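Notebook, Horklow sim collection
19 January 2022

Kettle on, coat still on, heating in the back room is doing its usual nothing until lunch. Logging this as I go because last time I left it to the evening and wrote two lines, one of which was "see yesterday".

Plan for the day was to get the microwave task to a point where we can stop fiddling with it and just drive. The target for the first Horklow batch is 400 accepted episodes, and So-yul reckons we'll need to record 600 to get there given how many we've been binning. I said that was gloomy. Then I went through the rejects from the last session and, well, she may be right.

Most of the rejects are the door. I'd assumed it would be the grasp on the thing inside, which is fiddly, but the grasp is mostly okay once you're lined up. The door is where people get impatient (me included). You hook the handle, you start the swing, you're feeling good about yourself, and then you let go early or catch the handle at a silly angle and the wrist goes into some contortion to stay with it. The recording is technically a success, door's open, everyone's happy, but I don't want a policy learning that contortion. So the new rule is that if the wrist flips during the door phase we throw the episode out even if it finishes.
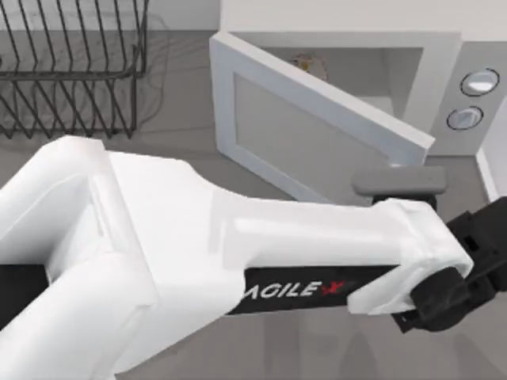 Door phase, front arm. Gripper down by the handle, item still in the cavity at the back.

Tormod's suggestion, which I've come round to, is to split the door phase into a pull and a push. Pull on the handle until there's a gap, come off the handle completely, then bring the fingers round to the inside face and push it the rest of the way. It's slower. It also looks a lot more like what I do at home with a mug in the other hand, and it keeps the wrist in the middle of its range for most of the motion. I drove a bunch that way before morning tea and binned hardly any. Need to write it up properly for the driving sheet, because at the moment it exists as a doodle on the whiteboard with an arrow that could mean anything.

One thing to watch: coming off the handle, open the fingers BEFORE you back away. Twice I backed off with them half closed and dragged the door shut behind me. Very funny the first time.

Side quest: Solleck (the replay tool) is still dropping the gripper state on the first few steps of each episode if you start recording before the arms have settled. So-yul found the cause, something about the buffer being filled from the previous reset, and she's put a guard in so it won't start until both arms report still. It adds a little pause at the beginning. I've grown to like the pause, gives me time to put my hands back in the right spot. If you're on an old checkout please pull, I don't want to be sorting through mixed batches in May.

Then we spent far too long on asset randomisation. 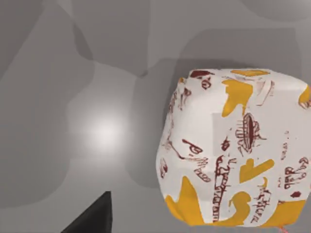

I've been arguing for weeks that our object set is too polite. Everything we had in the first pool was plain, one or two colours, nice clean edges, and the vision encoder got lazy on it. When we swapped in anything with a busy print the attention maps went everywhere, and fair enough, it had never seen one. So the second pool has the ugly stuff in it, and I'm pleased with how rough it gets from close range: a lumpy soft block with yellow blobs and maroon scribbles all over it, bits that look like eyes and handwriting, and pale seams in the print where the texture doesn't quite line up. That's about as unhelpful a surface as I could ask for. I did wonder whether to clean up the seams. So-yul says leave them, Tormod says fix them, and I'm with So-yul for now on the grounds that it's less work. We'll check whether the model does anything odd around them once there's a checkpoint to poke at.

The lighting draws are a separate headache. Ostmont (config generator, for whoever picks this book up after me) was sampling the light position and the brightness independently, so every so often you'd get a strong lamp parked low over the bench and a hot spot on the counter that swallowed whatever was under it. Some of that is good, I want some of that. I don't want it in every third episode. I've tied the two together so that a low lamp gets a lower ceiling on brightness, and I regenerated 30 configs to look through by eye. All usable. A couple are a bit gloomy but a person could do the task in them, and that's my bar.

Lunch. Leftover curry, reheated in an actual microwave, whose door I now can't open without thinking about wrist angles.

Afternoon was the close-up views. We record those alongside the overview, and up to now I'd been treating them as a nice extra, but in the last training run the policy leaned on them heavily for the final approach, so they deserve more care than I've been giving them. Main worry is how much of the time they're looking at something useful. Tormod wrote a quick script that pulls random stills across a session so we can flip through them and get a feel for it, and we sat there with biscuits and went through a big pile.
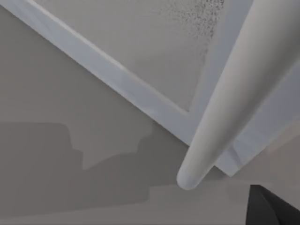
My feeling after the pile is that the views are fine near contact and wander a fair bit in between. When you're carrying or repositioning, the wrist ends up pointing wherever is comfortable for the driver, and different drivers have very different ideas of comfortable. Tormod drives high and flat. So-yul comes in low. I apparently do a sort of swoop, which I'd have denied if there weren't hours of it on the disk. I don't think we should force everybody into one style, the variety is probably good for us, but I'd like a soft guideline that you point the wrist toward the next thing you're going to touch a bit before you get there. Costs the driver nothing and gives the model a decent look at it.

Shadows came up too. The arms throw big blocky ones on the bench and they shift a lot with the lamp draw. Tormod asked if we should turn them off for part of the batch. I'd say no. The real bench has shadows, the policy will have to live with them, and if it's confused I'd sooner find out in sim where it costs us an afternoon. He's going to run a small comparison anyway on the Blomqvist box when it's free, and I'm not going to stand in the way of someone with a spare GPU.

Resets. Right, this is the bit I wanted on paper. The microwave reset has to leave the scene in one of the start states on the list and nothing in between. We had a few episodes where the door started slightly ajar because the hinge hadn't finished settling, and the driver (fine, me) just took the free gap and skipped the pull. Those are out. For the put-in variant the start state is door fully open with nothing in the cavity, both arms clear of the opening. Check the cavity view before you hit go. If there's an object left in there from the previous run the success check fires straight away and you get an episode that's all of a second long and labelled perfect.

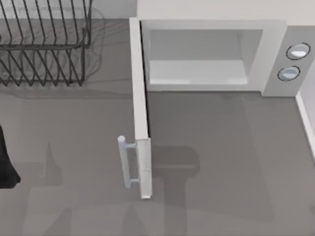
Door swung right open, cavity empty, arm shadow on the counter out front.

I've also widened the allowed positions for the dish rack a touch. It's only scenery in this task, but it's close enough to the door's swing in some configs that I want drivers to get used to going near it. If you clip the rack and it moves, carry on and finish, then tag the episode "bump". So-yul wants those kept apart so we can decide about them later. Don't delete them! I deleted some last week and got a look.

To do, no particular order:
Write the pull-then-push door method into the driving sheet and rub out my whiteboard arrow.
Add a minimum length check so the one-second wonders get caught at save.
Ask Tormod for the stills script, tidy it, put it next to Solleck.
Hinge settle time: raise it a little, see if the ajar starts go away by themselves.
Second arm is idle for most of this task. Decide whether we park it in a fixed pose or let drivers leave it wherever. I lean toward a few parked poses drawn at random, but I haven't asked the others.

Wrist on the leader arm is getting stiff again on the left side, by the way, so if your door pulls feel jerky it may not be you. I've put a drop of oil in it and left the bottle on the shelf above the monitor.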